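The Store Room Gallery: Shelves, Jars and Hanging Things

Page 2 of the Plustow building pictures. The first page (front office, kitchen corner, the loading door) is linked at the bottom, this one is just the stock side.
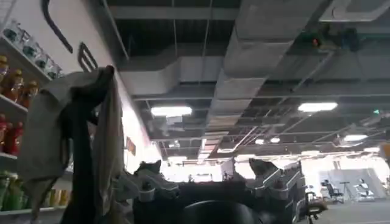 We moved the dry goods over in October and I have been promising pictures ever since. So, finally. Most of you asked the same few things by email, mainly how the shelving worked out and whether we ever did anything with the ceiling. Short answers: pretty well, and no. Longer answers below, typed fast between deliveries so forgive the spelling.

The ceiling

Left open. Big grey duct running down the length of the room and we like it. We had a quote for panels from Giltska and it was a fair quote, but the money went into shelving instead. Panels would of made it feel lower too. It does get dusty up there, a long brush twice a year takes care of it. Bring a hat.

The shelving

White, against the white wall. Went back and forth on that, I wanted something darker, got outvoted. Now I'm glad. Bottles show up well against it and you can spot a gap from the other end of the room. The units came flat from Stotix and took a whole afternoon to put together, mostly because we did the first one upside down. If you buy the same ones, do the back brace before the shelves. The sheet tells you the other way round. Ignore the sheet.

Jars on top

Four of the clear glass ones with the teal lids. They look good up there and they're the last thing anybody needs in a hurry, so top shelf it is. A few people have asked if they come in other colors. Don't know, sorry, these were the end of a batch. Lids are wiped monthly, glass whenever it looks bad.

Orange-red bottles, yellow caps

Second shelf. Easy to reach without stretching, and the color does the work of a sign. We used to tape paper signs to the shelf edges and they curled up and fell off all summer. Now it's one color of bottle to one stretch of shelf, and new people pick it up by lunchtime. Mostly.

Green and pale yellow, lower down

Same idea again. Green bottles together, pale yellow containers next to them. Heavier stuff should go low anyway. I'd like a bit more space between the two groups but that means moving the upright and I am not unloading everything again this year.

The grey cloth

Big one, hangs up when it's not in use. Keeps it off the floor, which was the whole problem at the old place. It goes over the stock when we sweep or when someone is drilling. Folding it never lasted more than a day, so now it just gets gathered up and hung. Not pretty, works fine. Wash cold, hang again, done. We had a nicer one with hems and it shrunk.

Hooks and brackets

Black ones all through. Two things learned. Buy more than you think, and put them up before the shelves are full, not after (guess how we know). The slotted kind is handy becuase you can shift things along without a drill. The plain curved hooks are cheaper and hold anything soft. A box of 100 from Panganiban lasted us the whole fit out, with a handful left in the drawer.

Stuff people keep asking

Wall paint: plain flat white, two coats, whatever was on sale. It marks if you drag a carton along it so don't drag a carton along it.

Floor: page 1.

How much fits: over 1,000 bottles if you really pack it, though we never do. About half full is nicer to work in and you can get a rag behind things.

Labels: facing out. Always facing out. I go round at 5 and turn them and by morning somebody has turned them back.

Lighting: still not right. The back end is fine in the daytime and gloomy after four. Have a quote coming, will update this bit when it's sorted.

Would we do it over

Same shelves, yes. Same wall. I'd put a second row of hooks in by the door for coats and the other cloths, and I'd get somebody in to clean the duct before the stock came over. We did it after and spent the next day wiping every single bottle top. Do it first.

Also measure the doorway. The longest shelf went in with no room to spare and there's a scrape on the frame to prove it, going to paint over that when the weather's better.

More to come once the packing table is set up. Page 1 is here, page 3 isn't done yet.

Back to gallery index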